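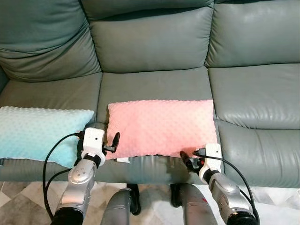 November, bench two, still on the Pacheco ledger. The spine leather is the whole problem now. Sewing is done, boards are on, the textblock has behaved itself all week, and I have spent the entire morning mixing dye and swearing at offcuts. What's left of the old spine is a sort of faded sage, greener down in the joints where the light never got to it, and every mix I put together comes out either pea soup or battleship. The leather on the sofa is honestly closer than anything on my bench, that muted grey-green that can't decide if it wants to be teal, with just a bit of sheen on it, and I sat there with an offcut in my hand looking from one to the other like a person buying curtains. I also looked at how it goes where it creases, because a spine is going to crease at the joints and I want the color to hold together when it does. So that's the target, as far as I'm concerned. Sage with the brightness knocked out of it.

Dye log, so I don't do it all over again tomorrow:

Mix A, Herkex green straight from the bottle, well thinned. Lovely and completely wrong. Golf course.

Mix B, same green plus a touch of the Herkex black. Went flat and dirty right away. Pongsak walked by and said "swamp," which was fair.

Mix C, green plus the tiniest bit of red to knock it back, then thinned until it was barely a color at all, three coats. Now we're talking! It looked like nothing after the first coat and I almost gave up on it. Second coat it turned grey. Third coat the green came back through from underneath. Dried a shade lighter than it looked wet, as usual.

Mix D, same as C but with blue in place of some of the green. Too cold by itself, but a single coat of D over two of C is the best thing I've made so far. I wrote C+C+D on the back of the offcut in pencil and pinned it up over the sink. Please do not use it to test glue on, anybody.

What I haven't tried yet is dyeing after paring. All of the offcuts above were full thickness, and the pared edges are going to drink the stuff up much faster. Apinya thinks I should size the edges with very thin paste first and then dye. She did that on the prayer book last spring and there's no dark line at the turn-ins at all, I went and checked. Worth an offcut or two.

Paring. I did the first half of the new spine piece after lunch with the Brellus knife and I have a complaint, mostly with myself. It was dull. Not very dull, but dull enough to drag, and I kept going for ten minutes telling myself the skin was the problem. There's a skip near the head where the knife grabbed and took too much. It's on the part that gets turned in so it won't show, but I know it's there, and I'll be thinking about it for the rest of the job. Took the knife up through the papers to 2000 and then stropped it, and after that it went through the skin like cold butter, long pale curls coming off the flesh side. Same knife, same skin, same idiot holding it. Strop before starting, every single time. I've written that in this notebook before, I'm fairly sure I've written it more than once.

The stone wants flattening too. There's a hollow coming in the middle and I can feel the blade rock on it. Will do it while something's in the press.

Paste. Made a small batch first thing, wheat starch, soaked overnight and then cooked slow. Got distracted by the dye and left it on the heat too long, so it's stiff as old pudding. I pushed it through the sieve twice and let it down with cold water and it came around, but it's still a little grainy between the fingers. Good enough for the spine linings, not for the leather. Fresh batch for the leather! Edivaldo does his in a double boiler and never has lumps, and I've decided to stop being stubborn about it.

The ledger itself, for anyone picking this up when I'm out next week: first entry is 1704, and whoever kept it wrote a beautiful big sloping hand for a while and then handed the job over to somebody with no patience at all. You can tell the place from across the room. The second clerk blots everything. There are grain tallies, candle money, somebody's mule (there are a LOT of entries about the mule, it keeps getting shod and then it gets sold and then four pages later they're buying it back). Rosângela has been reading me bits while I work. She got through the entire mule business yesterday and now we're into a long dispute over a wall.

968 pages after collation, which matches the old pencil note inside the back board, so either we've lost nothing or the person who wrote the note had already lost it. Two of the gatherings in the middle had been put back in the wrong order in the last rebinding. I put them right before sewing and wrote it up on the treatment sheet, with a sketch.

The old sewing was on raised cords, four of them, and I kept the same stations so the thread goes back through the same holes. It was a bit of a squint by the end. One hole in the third gathering had torn out completely and got a patch of thin tissue on the fold, and I can't feel it now when I run a thumb down the spine. I'm quite pleased with that one.

Linings. First one is on, thin Japanese paper, paste only, rubbed down between the cords with the bone folder. It went down flat except for a bubble near the tail that I chased out with a damp brush. Left it to dry in the Grarwood press with the boards square and hardly any pressure on it. The Grarwood still creeps, by the way. You tighten it, you go have coffee, you come back and there's a quarter turn of slack in the left-hand screw. Prasert had the screw out and cleaned it and says the thread looks fine, so now neither of us has a theory. For the moment I'm checking it every hour and giving it a nudge.

Second lining goes on tomorrow. Then I want to leave it alone for a full day before any leather goes near it. I rushed this stage on the big atlas and the spine pulled itself crooked as it dried. I don't want to see that again.
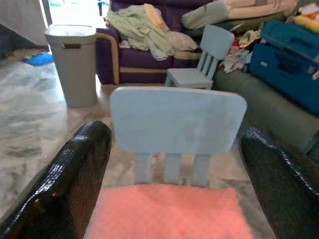
Notebook 4, page 90

Later, same day, moving on to the box. The ledger needs a proper drop-spine box at the end of all this and we've been told we can do what we like on the inside as long as the outside is plain. Dangerous thing to tell us. Rosângela voted for cream on cream. I've been going back and forth on a pale blue cloth for the trays and something warm for the lining where the book sits, and it was the little chair that settled it for me, that washed-out sky blue with the salmon-pink fuzzy pad on the seat. It shouldn't work and it does. Blue trays, then, and a soft pink in the bed. With the grey-green spine lying on top of it I think it'll look wonderful, and if the client hates it the lining is the easy part to redo.

Cloth. There's a pale blue in the flat drawer, under the maps, enough for both trays if I'm careful about the turn-ins. I laid the pieces out on it in chalk and there's a strip left over as wide as my hand. The grain runs the long way. Tested a corner with paste and it struck straight through and left a stain, so PVA mix for the cloth, put on thin with a roller, and keep the wet brush away from it.

Lining. No pink in the drawers at all unless you count the horrible shiny one. Pongsak has some undyed cotton flannel left over from the globe job, and it takes Herkex nicely. I dipped a square in a very weak red with a drop of yellow and it's drying on the rack now. Wet it was the color of canned soup. I have hopes. Needs testing for bleed before it gets anywhere near a book: damp blotter, weight, overnight, and if there's any pink on the blotter in the morning the flannel stays plain and I'll live with it.

Apinya asked, reasonably, why we don't buy a lining that's already been tested. She's right and I've asked her to look through the sample cards. If there's a decent salmon in there we'll order it and I'll make the flannel into knife wraps.

Board. Cut the tray bases and the walls on the big cutter before supper. First wall came out a hair short at one end, so I reset the gauge and cut it again. The spare is on the shelf with its size marked, somebody will want it for something. I made the inner tray for the book as it is now with one lining on, which was dumb, it'll be thicker with the leather on and the second lining. So no glue yet! All the walls stay loose in a stack with a rubber band around them until the book's covered, and then I'll measure again.

Things for tomorrow, in no order:

Fresh paste, in Edivaldo's double boiler, before I take my coat off.
Second lining.
Try C+C+D on a pared offcut, one end sized and one end not.
Flatten the stone.
Look at the blotter.
Ask Prasert if the other Grarwood is free, the short one, it holds better.
More red. I've used up nearly the whole bottle on a color that's meant to be green.

Eight in the evening now and I just gave the press its nudge. Quarter turn, left-hand screw, again. Rosângela has found another page about the wall, and I'm going home after she's read it.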